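April 5, 2026

Corrosion test, Millurby coupons, second round. Pulled the salt bath at 274 hours, later than planned, mostly my fault for trusting the wall timer. The Jarnano coating still looks smug. The cheaper Grgić one has gone the color of weak tea along every cut edge, as it did in November, when we blamed the water.

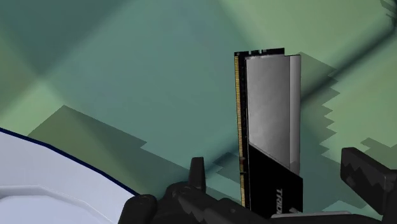 Edges again, then. Flat faces hold up fine and tell us nothing, so I've stopped grading them first. What I want is a shape with trouble built in. A memory module would suit: a thin gold strip of contacts down one long side, a silver-gray heat spreader over most of the face, and a step where the panel overlaps the board. Salt loves a step. Proposal for round three: fold 2 coupons of each coating to make a lip like that and see who cries first.

Bath notes. Topped up with deionized, 15 ml, then found the lid had been on crooked – so the concentration log is partly fiction from the weekend on. I've marked those rows in pencil.

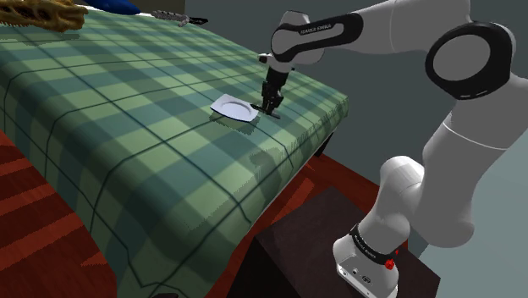
Rinse and dry as before, no wiping. The last batch got wiped with a shop towel and we spent two days admiring lint under the microscope. Sarnavville wants numbers by the end of the month. They can have mass loss. Edge creep stays here until I believe it.

To do: new timer, new lid, relabel rack B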